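The shortlist for the Ruswood Song Prize is out, and I've been humming bits of it since breakfast. Seven acts made it through from 405 entries, which is a big jump on last year, and there are more first-timers in there than I can remember.

The one I'm happiest about is Pimentel, the four-piece with the accordion who played to a half-empty room for us in February. They're up for Best Live Act and Best Song, the second for the slow one they close with. I had to go and stand by the bar when they played it, if you know what I mean!

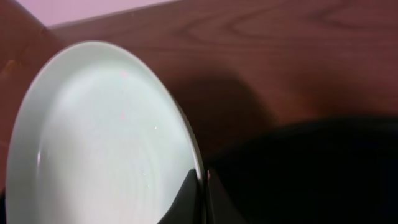 *Pale mint, with faint rings in the glaze.*

Masteck are nominated again, this time for their second album. I was lukewarm on it when it came out (too much drum machine, not enough of that lovely cracked voice) but it's grown on me, and side two is terrific played loud. They've also got the longest tour of anyone on the list, so they'll be turning up hoarse.
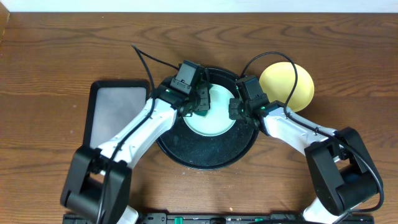
*Green plate on the black tray, yellow one to the side.*

Now, the ceremony. It's moving to the Zolent, the old ballroom behind the bus station, which holds 1,930 with the balcony open. Last year's place was sweaty and charming and you couldn't see a thing past the pillars. Doors are at 6.30pm and the first act is on at 7.15pm, and they do mean 7.15pm.

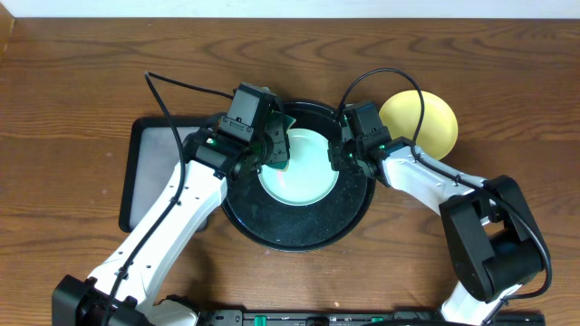

**Can I still vote if I haven't got a ticket?**

Voting is open to anyone on the mailing list, ticket or no ticket, and it closes at midnight on the last day of May. One vote per category, please.

More than 3,000 of you voted last time, and Best Newcomer was settled by 78 votes, so do bother. I've already done mine and I'm not telling you who got it, though you could probably guess from the second paragraph.
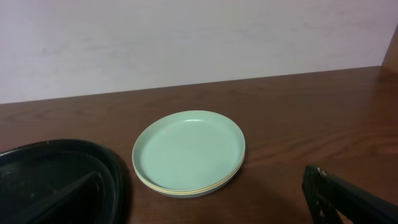 *Stacked up, green on top.*

Balcony seats go on sale at 10am on the first of the month and they'll go fast. If you're coming by train, the last one back is 11.20pm, and I've missed it twice. Next time I'll have the album reviews I promised, including the brass band record that three of you have written in about.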